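Home Blog Projects About Contact

Filed under: Robots, Teleoperation, Simulation

Driving the arm by hand, week three

So I finally got the controller to stop drifting, and I'm so happy about it that I'm going to make all of you read about it. If you came here for the shelf bracket post, it's coming, I promise, I just can't leave this thing alone right now.

Quick catch-up for anyone who missed the July posts. I'm teaching a simulated arm to pick up a little red ball off a desk, and the way I'm teaching it is by doing it myself, over and over, with a handheld controller, while the software writes down everything the arm does. Then a policy gets trained on my recordings and we find out how bad a teacher I am. The simulator is Pivia, the controller is a Wamura that I bought secondhand (the left trigger squeaks), and the training box lives under my stairs and heats the hallway.

The drift turned out to be my fault. I had the dead zone set so small that my own thumb tremor counted as a command, and the arm was sort of creeping to the right the whole time I thought I was holding it still. I'd been fighting it without noticing! My early recordings are full of these tiny corrections to the left that have nothing to do with the ball. And of course the policy learned them beautifully. It would go down, get near the ball, and then do this nervous little shuffle to the left, just like me. Diệp Cù watched one of the rollouts over my shoulder and laughed so hard she had to sit down.

So the first batch is gone. Deleted. All 87 episodes, most of a weekend. I kept one for sentimental reasons.

The new batch is going much better, partly because of the dead zone and partly because I moved on from the plain gray test room to one of the furnished ones. I picked the attic with the sloped ceiling and the skylight, mostly because I liked it, if I'm being truthful. It has a black L-shaped desk with a blue privacy panel along the back, and the ball sits next to the base of the monitor. That's a meaner spot than it sounds. Come in too high and you're bumping into the screen, come in too low and you're scraping the desktop with the gripper. 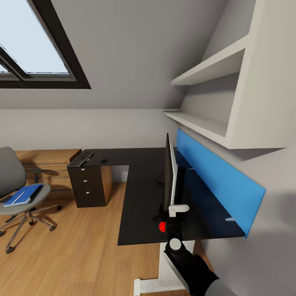

I've settled into a routine for each episode now. I start with the gripper open, bring it in slow and low, stop for a beat, and only then close. The stop matters a lot. When I was rushing, I'd close the fingers while the arm was still moving, and the ball would squirt off toward the keyboard end of the desk (balls do that, who knew). With the pause in there, the recordings have a nice clear moment where "getting there" ends and "grabbing" starts, and the policy seems to pick up on it.

Sang Nghiêm, who has been doing this a lot longer than I have, told me to quit restarting every time I fumble. I was throwing out any take that wasn't perfect. He said to keep the ones where I miss, back off, and try again, as long as I do get the ball in the end, so the arm sees what recovering looks like. I was skeptical – why would I show it my mistakes? – but I tried it on a batch of 30 and the difference was huge. The old policy would miss once and then just hover there, lost. The new one misses, lifts up a bit, and goes back in. I may have cheered. It was past midnight and the dog was not impressed.

Some settings, for the two people who email me about settings: I'm recording at 30 frames a second, I'm using position control for the wrist, and I turned the speed scale way down for the last stretch before the grab. One of my takes somehow ran to 3365 frames, and that was me going to answer the door with the recorder still on. Trim your episodes, folks. A policy that learns to wait for a package is no use to anybody.

Things I still want to fix: the camera view I drive from makes it really hard to judge depth, so I keep guessing how far the gripper is from the ball. I might add a second view in a corner of the screen. I also want to shuffle where the ball starts, because right now I suspect the arm has simply memorized the spot. And my hand cramps up after an hour, so if anyone has tried the Bustby foot pedal for opening and closing the gripper, please tell me if it's worth the money.

The goal is 100 good episodes in this room before I change anything else. I'm getting there. Next time I'll post the success numbers for the new policy, and if they're embarrassing I'll post them anyway.

Okay, dog needs out.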